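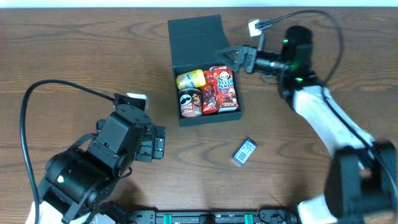 Capacete de reencenação: comprar pronto ou restaurar um antigo?

ferrugem_e_couro
Olá a todos! Entrei há pouco num grupo de reencenação e ando encantado com isto. Preciso de um capacete tchecoslovaco dos anos trinta e estou entre a réplica da Charvát e um casco original, muito batido, que apareceu na feira de Brurano por 200 euros. O casco vem sem forro nem francalete. Vale a pena o trabalho?

lonaverde
Vale, e muito! Restaurei o meu em fevereiro e foi das coisas mais divertidas que já fiz. Comprei o forro de couro da Lovonitz, tamanho 58, e encaixou quase à primeira - só tive de alargar 2 furos. Para a tinta, camadas finas e uns 30 minutos entre cada uma. Não lixes até ao metal se ainda houver pintura de época, por favor!! Vê também se há fissuras junto aos rebites, porque aí eu já não pegava nele.

tambor77
réplica. mais leve e ninguém chora se cair

quartel_mestre
Depende do uso. Para campo, eu levava a Charvát, que é ótima, com um francalete da Flatel (o de série é curto). O original guardava para exposição. Pergunta ao teu grupo que tom de verde aceitam antes de pintares, o meu recusou-me dois!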